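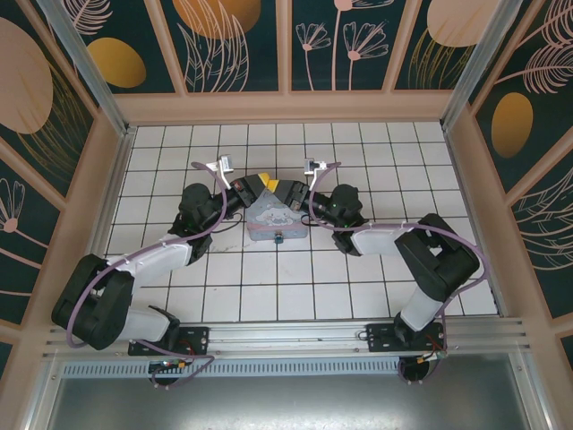
Figure 4. Small box with a printed lid and a clasp at the middle of the front side, on white tiles.

4.2 Small closed boxes

The previous section dealt with open storage: shelves, hooks, trays and the tops of other pieces of furniture. We now turn to closed boxes small enough to be picked up in one hand. Decorated boxes with a lid and a clasp (the type in Figure 4) came up in interviews in all three districts, and people tended to talk about them at greater length than about anything else they kept things in. The questionnaire had treated them as a single line under "other containers", and we would not do this again.

Of the 919 households that returned the questionnaire, 122 agreed to a home interview. The interviews in Zerum and Foritz were carried out by Tsion Hailu and those in Teltari by Aiguo Ding. Each interview followed the same guide, with a walk through the home at the end if the householder was willing. During the walk, the interviewer asked where a short list of things would be found: spare keys, stamps, a needle and thread, birth certificates, old photographs, a battery for a clock. The person was then asked how long the thing had been in that place and who else in the home would know to look there.

4.2.1 What goes in

Most small boxes held a mixture. Single-use boxes did exist, usually for sewing things or medicines, and these were easy for everyone in the home to describe. A mixed box was harder. When asked what was in it before opening it, the owner would name two or three things with confidence and then stop, or say "bits". On opening, the named things were nearly always there, together with others that had been forgotten: foreign coins, a button from a coat no longer owned, a hospital wristband, the key to a bicycle lock, a folded note.

We first tried to sort the contents by type, using the scheme set out in Lu and Szabo's pilot report. This worked badly. A coin might be money, a souvenir or a thing put down in a hurry, and the coin itself did not tell us which. After the Zerum interviews we changed to sorting by the reason the owner gave for the thing being in the box. Four reasons covered almost all cases:

Kept for use: the thing is expected to be needed and its place is known.
Kept for its meaning: the thing is linked to a person, a place or an event.
Parked: the thing was put in the box until a decision could be made, and the decision has not been made.
Unknown: the owner cannot say why the thing is there, or does not recognise it.

Parked things were the largest group in boxes kept in kitchens and hallways. In bedrooms, things kept for their meaning were more common, although the two groups ran into each other. One woman in Foritz described an earring without its partner as parked, then said on reflection that she had been wearing the pair on the day her son left home and would not throw it out if the other were never found. We recorded both reasons. The coding sheet allowed for this, but only just, and the second reason had to be written in the margin.

4.2.2 How the box was chosen

Few of the boxes had been bought for the job they were doing. Owners spoke of presents, of packaging that had seemed too good to throw away, and of boxes left behind when grown children moved out. Children's boxes were a special case. They were often bright or printed with a character, and adults who now used them for their own things sometimes felt the need to tell the interviewer that the box had been a daughter's or a nephew's. They did not say this about plain boxes with the same kind of history.

The clasp or catch mattered more than we had expected. Several people said they preferred a box that fastened because it could be moved without spilling, and this is a sensible reason. But most of these boxes had not been moved in years. A second reason came out when the conversation went on for longer. A fastened box was felt to be private, even where there was no lock and anyone could open it. In homes shared by three generations this was put quite plainly. One grandfather in Teltari said that his granddaughter would go through any drawer in the house but would ask before she opened a box with a clasp.

The lid also changed how a box was filled. With open trays, people stopped adding things when the tray looked untidy. With lidded boxes, they stopped when the lid would no longer shut. This gave the owner a clear moment for sorting through the contents, and some said it was the only time they ever did so. Others just started a second box. We have no good measure of how often each of these happened, as the answers rely on memory and people are likely to give the tidier version of themselves to a visitor.

4.2.3 Knowing where things are

The second part of the walk looked at shared knowledge. In 48 homes we were able to ask two adults the same questions separately, usually with one of them in another room. Agreement was good for things kept in open storage and poor for things kept in small closed boxes. The person who looked after the box could find the item quickly. The other adult often knew that such a box existed but named the wrong room, or confused it with another of about the same size.

Spare keys were the main exception. Both adults nearly always knew where these were, even when they lay at the bottom of a mixed box. It seems likely that keys are asked for often enough, and with enough hurry, for the answer to stick. Needles and thread showed the opposite pattern. In homes where one person did all the mending, the other would sometimes point to a box that had held sewing things many years before and had since been given over to something else.

Lei has argued that households work as a kind of shared memory, with each person holding a part of it. Our results fit this in a general way, but they suggest the parts are not handed out evenly. Small boxes were mostly known to one person each. When that person was away or ill, the contents were in effect lost to the rest of the home, and two of the families we spoke to in Foritz had gone as far as replacing a document that was later found in a box on the bedroom windowsill. A label would have helped in both cases. Labels were rare on decorated boxes, and several owners said that a label would spoil them.

4.2.4 Limits

The walk-through depended on what people were willing to show. In 20 homes the householder talked about a small box but chose not to open it, and no further questions were put about the contents. These boxes are left out of the sorting described in 4.2.1. They were mostly bedroom boxes, so things kept for their meaning are probably under-represented in our results.

The interviewers also differed in pace. Hailu's interviews were longer, and more things in them were given two reasons. We cannot tell how far this comes from the district and how far from the extra time. Ding repeated a few of the Teltari interviews in March with a longer version of the guide, and the share of parked things fell slightly as people found something more to say about them. The repeats were too few to carry much weight, and the first set of answers has been used throughout.

A last point concerns size. We had asked about boxes that could be picked up in one hand, and this was left to the householder to judge. Some included biscuit tins and shoe boxes — others brought out nothing larger than a matchbox. The Cheng follow-up survey will use a paper outline that can be laid beside the box, so that answers from different homes can be compared more safely. Boxes larger than the outline will be treated together with drawers, which are the subject of the next section.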